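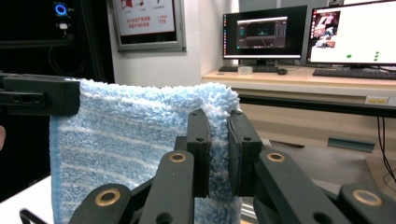
Halldóra Snorradóttir wrote to me after the last round and said I should ask for people who hate cold water too, as the keen ones all write the same thing. She's right, so I'm asking!

Last updated: August

Call for participants: the Munel swimming diaries, second round

I'm looking for 32 people to keep a swimming diary for me over the autumn and into winter. Lake, sea, river, the outdoor pool at Tatberg with the broken clock - I don't mind where you go in, so long as there's no roof over it. You don't have to be fast, and you don't have to be good. I do a sort of sideways breaststroke myself and have been overtaken by ducks.

The diary runs for 16 weeks. Each time you swim (or go down to the water, look at it and go home again, which counts) you write a few lines the same day. How you slept, what you ate before, how you talked yourself into it, who you met, what you thought about while you were in. Please don't tidy it up. Last time I got 1247 entries and the best ones were scribbled in the car with the heater on, full of crossings out and complaints about the wind.

Everything goes towards a book I'm putting together for Matić, a small press that has been very patient with me. Names will be changed unless you'd like yours kept. You'll see your own pages before they're printed and you can pull anything you've gone off, right up to the proofs.

Who I'd love to hear from: people who've never swum outdoors before, people who gave it up and miss it, anybody over seventy, anybody who works nights. I had plenty of early risers in the first round and hardly a soul who swims after work in the dark, so if you're the sort who gets in at 9 pm please do shout. You need to be eighteen or over and used to being in water out of your depth. If you've got a heart condition or you're pregnant, talk to your doctor first and then talk to me.

There's no fee, I'm afraid. You get a notebook, a waterproof pen that mostly works, a copy of the book and a place at the Soditz supper, where we eat far too much soup and read bits out loud - last year's went on till past midnight and I lost my voice!

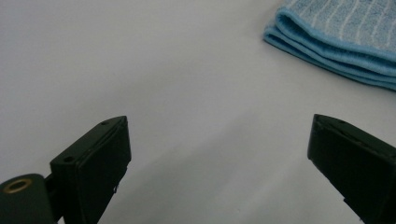 A folded blue cloth on the table.

To take part, send me half a page about the last time you were properly cold. It can be anything, it needn't involve swimming, and spelling doesn't matter one bit. Post it to Swimming Diaries, Box 2325, Tatberg, with a phone number and the best time of day to ring. I ring everybody back myself, usually between 6 and 8 in the evening, and it's only a chat. If the places have gone I'll put you on the list for the spring round and let you know.

Couples, sisters and whole swimming groups are welcome, but one diary each please. I tried a shared notebook last time and ended up refereeing.

Related
Notes from the first Soditz supper
What to write when nothing happened
Tatberg pool: winter opening times
Reading list for cold mornings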